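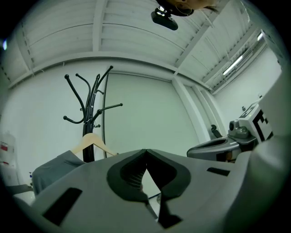 Grovolell Door Draft Kit: Two Months In

Our front hallway has always been the coldest spot in the house, and by August I had already started dreading another winter of wearing slippers and two pairs of socks to get the mail. A neighbor told me about the Grovolell kit, so I ordered one and put it on before the weather turned.

You get a door sweep, 28 feet of foam strip and a little packet of screws. I had the sweep trimmed and on the door in one evening, with a break for dinner (and another for hunting down the good screwdriver). The foam took longer. I went slowly around the corners, and I'm glad I did, because the glue grabs hard and doesn't care to be moved!

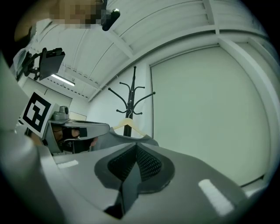 How it has held up

Very well, I have to say. The whistling along the latch side is gone, and the hall thermostat reads some 7 degrees warmer on windy mornings than it did last fall. I'd used the Bimo tape before this and it was peeling after 9 weeks, so I'm pleased to see these strips still sitting flat. The sweep does drag a bit on our rug - I may have to find a thinner one.

My only real grumble is the instruction sheet, with print so tiny I had to take it over to the window. But for the money I'd buy it again, and I'm already eyeing the back door.

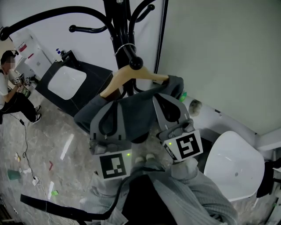
Jacket or sweater on the coat rack, white wall behind.

Reviewed by Ottilie Thaler, 12 November 2020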